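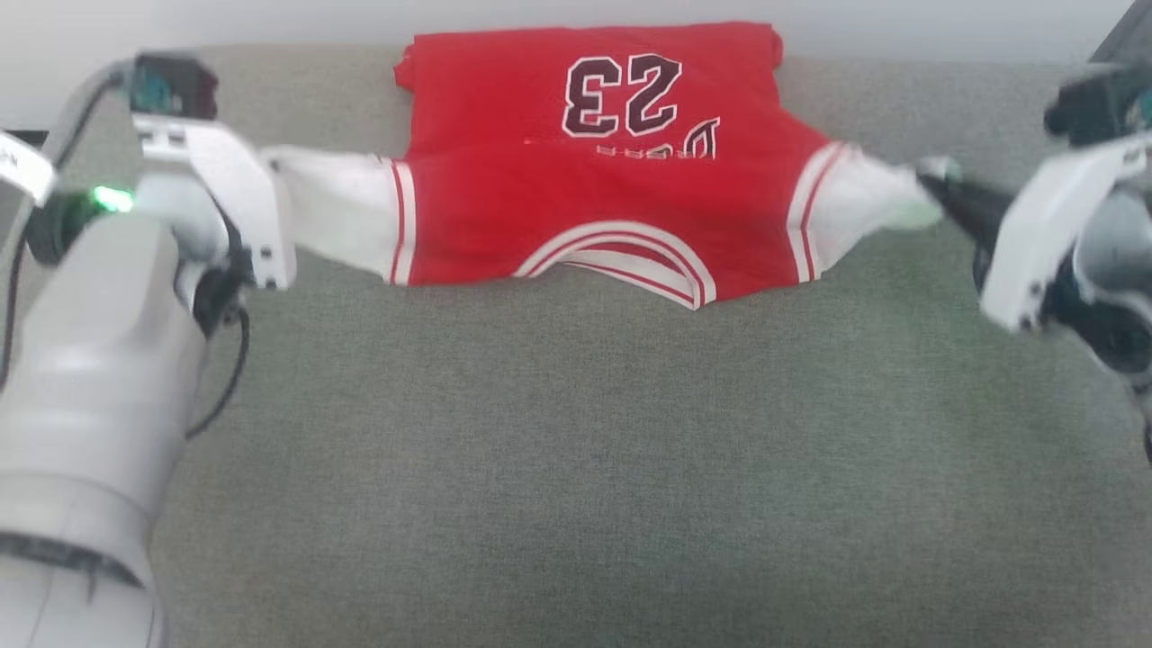
Hi all, and thanks for waiting for this one. The November money went further than I thought it would, so most of this is good news.

Quick recap for anyone new on your side: Flarimico gave us 3000 dollars to sort, mend and pass on secondhand sports clothes, and we've now spent almost 599 of it. Most of that went on bins, hangers and a decent steamer from Stirnico. We picked a gray upholstered seat as our folding spot, which sounds silly when there's a perfectly good table, but slick jerseys slide around on a tabletop and they stay put on the fabric!

We've been through 300 pieces so far. The plain T-shirts fly by. The basketball tops are the slow ones, especially anything with sleeves as well as a body, like the red 23 with the white sleeves. You have to get the sleeves stretched out level first, then smooth the body, then deal with the striped trim (it loves to roll under). I tried doing the body first for a week and ended up redoing nearly everything, so the sleeves-first way is now written on the wall.

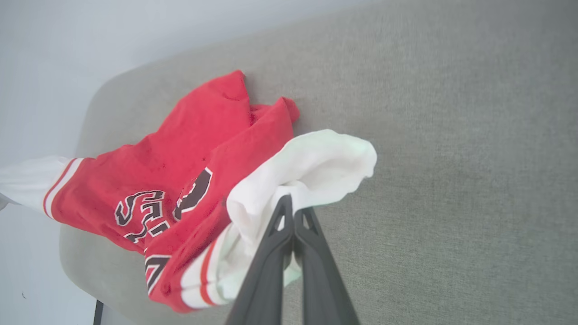

Red top with white sleeves and striped bands, bunched up on the gray seat.

The Maldonado gym took the first 40 pieces and asked for more in kids' sizes, which we're short on. I've put a note in the Balska newsletter and we'll see what comes in. Adult larges we have by the bagful, if you know anyone.

Two things are behind. The labels aren't printed yet – I ordered the wrong width, my fault, and the new roll is on its way. And the mending pile has grown, mainly split seams and cracked lettering. I can handle seams. Lettering I'd like to hand to the print shop, and I'd need your okay to move a bit of the hanger money over for that. We bought fewer hangers than planned, so it shouldn't change the total.

Next up is finishing the basketball bin, then the soccer shorts, then a second drop at Maldonado. I'll send the receipts separately once I've scanned them. If you'd like to stop by and fold a few, mornings are best, any time after nine.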